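## Abmahnung wegen Filesharing über den WG-Anschluss: wer haftet?

**nava_isauro** schrieb am 28. Oktober:

Hallo zusammen,

ich bin Anschlussinhaber in einer WG mit drei Leuten. Gestern kam Post von einer Kanzlei, die für den Filmverleih Bavonent abmahnt. Ich soll im Juli einen Film in einer Tauschbörse angeboten haben. Gefordert werden 476 Euro plus Unterlassungserklärung. Ich war es nicht, und an dem Abend war ich bei meinen Eltern. Die beiden Mitbewohner sagen auch, sie waren es nicht. Einfach ignorieren?

**Khoo_T** schrieb:

Ignorieren würde ich das nicht. Die Frist für die Unterlassungserklärung ist meistens kurz, und danach kann eine einstweilige Verfügung kommen. Die kostet dann richtig.

**fothergill** schrieb:

Sehe ich anders. Ich habe vor Jahren auch so einen Brief bekommen, in die Schublade gelegt, nie wieder was gehört.

**Khoo_T** schrieb:

Glück gehabt. Bei meiner Schwester kam nach zwei Jahren der Mahnbescheid. Aus Schweigen wird keine Forderung kleiner.

**ivana.lagos** schrieb:

Bitte auf keinen Fall die beigelegte Erklärung unterschreiben. Die ist oft so formuliert, dass man die Zahlung gleich mit anerkennt. Wenn überhaupt, dann eine modifizierte. Ich war damit bei der Beratung in Kastville, die haben 20 Euro genommen und den Text mit mir durchgesehen.
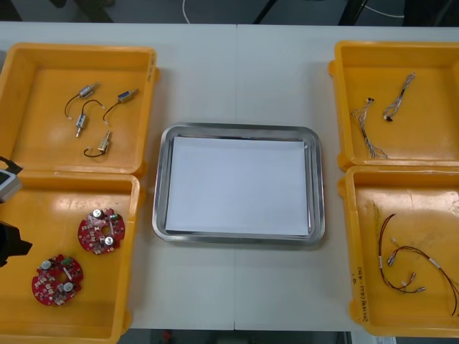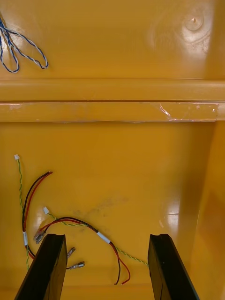 **nava_isauro** schrieb:

Muss ich denn beweisen, dass es einer der Mitbewohner war?

**ivana.lagos** schrieb:

Beweisen musst du das nicht. Du musst aber konkret vortragen, wer zu der Zeit Zugriff auf den Anschluss hatte und wer deshalb als Täter in Frage kommt. "Könnte irgendwer gewesen sein" reicht den Gerichten nicht.

**barreto_a** schrieb:

Und schreib dir jetzt auf, wen du wann gefragt hast und was geantwortet wurde. In einem Jahr weiß das keiner mehr genau. Das Routerprotokoll auch sichern, falls es noch so weit zurückreicht. Bei meinem alten Irnus war nach ein paar Tagen Schluss.

**fothergill** schrieb:

Mitbewohner anschwärzen, tolle Idee. Da zahle ich lieber 190 Euro als Vergleich und habe Ruhe in der Küche.

**barreto_a** schrieb:

Von Anschwärzen redet keiner. Zugriff gehabt zu haben heißt noch nicht, dass man es war. Ein Vergleich kann sich trotzdem lohnen, aber erst nach Beratung.

**nava_isauro** schrieb:

Danke euch. Termin in Kastville ist gemacht, die Erklärung bleibt bis dahin ohne Unterschrift. Im Router steht vom Juli leider nichts mehr.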